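The Service Record of Cell 7

The maintenance procedure for Cell 7 ran to eleven pages, and Hanane Erraji had written nine of them. She had been appointed Keeper of Fixtures at the Canholm works in April, with responsibility for one work cell, two hand-held grippers, and the log in which everything concerning them was to be entered. The log was the part of the post she took most seriously.

The cell was assigned to the Clultivlow contract, under which small parts trays were to be handled first by an operator with a gripper in each hand, and later by the arm that would learn from the operator's movements. Until the hand-held units agreed with one another, the arm could not be scheduled. The right unit and the left unit did not agree. When both were closed on the same gauge block, the left reported a gap and the right reported none.

The matter was entered in the log as Item 30. The previous Keeper, Abbas Talebi, had opened the item and left it open. His note read, in full: "Left unit disagrees. Discussed with the left unit." Hanane considered this an improper entry. She did not strike it out, as the procedure did not permit entries to be struck out, but she wrote beneath it, in smaller letters, that discussion was not a recognized method.

The procedure required that the following be done before any adjustment. Both units were to be switched off at the wall and their cables examined from end to end. The jaws were to be cleaned with a dry cloth. The fasteners on each bracket were to be checked with the short driver and tightened if they moved. A clean sheet of white paper was to be laid over the table. Hanane did all of this between seven and eight in the morning, before the building's ventilation came on, and recorded the hour of each step.

The bracket on the left unit moved. It moved very little, less than the thickness of the paper, but the driver turned before it stopped. She tightened it, ran the jaw open and closed 64 times as the procedure directed, and repeated the gauge block test. The left unit now reported a smaller gap.

A smaller gap was still a gap. She reported as much to the Office of Works, which consisted of Wael Saber and a desk.

"You have followed the procedure," Mr. Saber said, turning its pages. "The procedure has been followed."

"The item is not closed."

"The item may be waiting for something."

She asked him to state what the item was waiting for, so that it could be entered. He replied that the Office did not have that information, and that the correct course was to run the handling check with the operator and observe. The operator was Abdelkrim Ouali, who had worked the cell under both Keepers and had never written in the log. He arrived at nine, washed his hands, took up a gripper in each, and stood at the table as he had stood on every working day of the contract. Hanane took her place with the log open.
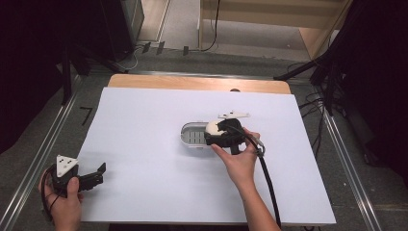
How often should the jaws of a hand-held gripper be checked against each other?
At the start of every working day, and again after any fastener on either unit has been turned. A check made before the fastener was tightened does not carry over.

The passage was on the second page of the procedure, and she had written it herself. She read it aloud from the margin of the log. Mr. Ouali listened until she had finished.

"You checked them against the block," he said.

"I did."

"Both on the bench. Nobody holding them."

Hanane confirmed that this was the method. The block test was performed with each unit resting on its support, so that the operator's grip could not affect the reading.

"The left one pulls," Mr. Ouali said. "It always has. I hold it to suit. If you set it right on the bench, it will be wrong in my hand until I learn to hold it some other way. Mr. Talebi understood that."

"Mr. Talebi wrote that he had discussed it with the unit."

"He was discussing it with me. I had the unit in my hand at the time."

She looked at the entry for a considerable period. It was possible to read it as Mr. Ouali suggested. It was also possible that her predecessor had recorded an interview with a witness and had neglected to name him, an omission for which the procedure made no provision. She turned to a new line and wrote the name of Abdelkrim Ouali, with the time, and asked him to say where the unit pulled, and when, and how strongly.

He told her. It pulled toward the wrist when the cable was short. It pulled less in the afternoon, when the cable had been handled and lay more easily. It had pulled hardest in the week after the Keane fitting was put on, and it had never been quite the same since. Hanane had no record of a Keane fitting. She searched the log backward through the whole of Mr. Talebi's tenure and found it in a list of spare parts, between an order for cloths and an order for tape.

The fitting was removed that afternoon. A clamp was placed farther back on the cable so that the weight no longer hung from the body of the unit. The jaws were checked on their supports, and then, under a paragraph that did not yet exist, they were checked in the operator's hands. The left unit reported no gap in either case. Mr. Ouali opened and closed it several times and said that it felt like someone else's.

Hanane wrote the new paragraph before going home. It required that the operator be asked, by name, how each unit behaved in the hand, and that the answer be entered in the operator's own words. It brought the procedure to twelve pages, and the Office of Works approved it without reading it.

Item 30 was marked closed. Mr. Saber initialed it, and Hanane initialed it below him. She then carried the log to the table and held out the pen to Mr. Ouali, who studied the page for some time, found the place where Mr. Talebi's note had been entered, and signed there.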